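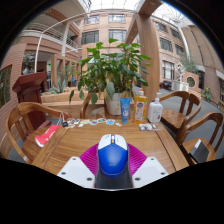

Speaker notes, Nelent open afternoon, March 3, 2021
Talk: Showing a robot the task by hand
Slot: 16 minutes, then questions

Opening
Start with the mouse. A computer mouse is a good first object. Everyone knows how to pick one up, and most people can't say how they do it. Ask the room where they would put two fingers. Wait for answers.

Two ways to show a task
Remote control first. The operator sits at a desk and drives the arm. The Monard team works this way. Good point: the arm only records moves it can make. Bad point: it is slow, and new operators need practice before they are any use.
Then by hand. The person holds the gripper and does the job. The camera rides on the tool, so it gets the fingers, the object and the table together. No arm is needed on site. We use this for Zokby.

Our numbers
261 demonstrations kept for the pick and place task. 10 people took part. Say that we threw out the ones where the fingers left the view. Don't go into the calibration unless asked.

What went wrong
People move too fast. We now ask for one slow practice run before recording.
People also look at the object and forget the tool. The wide lens helps, but it bends the table edge, and the software has to allow for that.
Plants, chairs and bottles in the background are fine. We want them. The first set was all recorded at one bare bench and the policy did badly anywhere else.

Pause here. Drink water.

Closing part
Seo will be tested on the arm in June. Don't promise results.
Hand the gripper around. Keep 2 minutes for this and get it back before questions start.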